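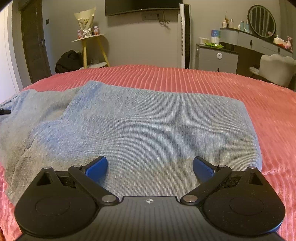 ¡Por fin hilo de toallas! Llevo toda la tarde doblando encima de la cama y estoy contentísima, así que os lo cuento.

Primero: la cama es la mejor mesa de doblar que existe. Altura perfecta, sitio de sobra y ninguna prisa por recoger (bueno, hasta la hora de dormir).

El método me lo enseñó Caroline Mwakalinga cuando compartíamos piso en Mikgate: a lo largo en tres, alisar con la palma, y luego por la mitad. Queda un bloque gordito que se aguanta solo en el estante.

Las azul claro son mis favoritas. Tan suaves que se escurren y siempre hay un lado que se arruga – se estira desde la esquina y vuelta a empezar.

¡Y cómo queda el azul sobre la manta coral! No lo había pensado al comprarla, me enamoré de los canalés y del borde ondulado y ya.

Wafula Nzioka me pregunta si no es más rápido enrollarlas. Para la maleta sí, enrolladas siempre. Para el armario me gusta ver los cantos lisos mirando hacia fuera.

Tiempo total de la colada entera: 30 minutos, con música y una pausa para el té.

Mañana por la mañana toca el cajón de las sábanas bajeras – ahí sí que acepto consejos, porque las mías acaban siempre hechas una bola. ¡Contadme cómo lo hacéis!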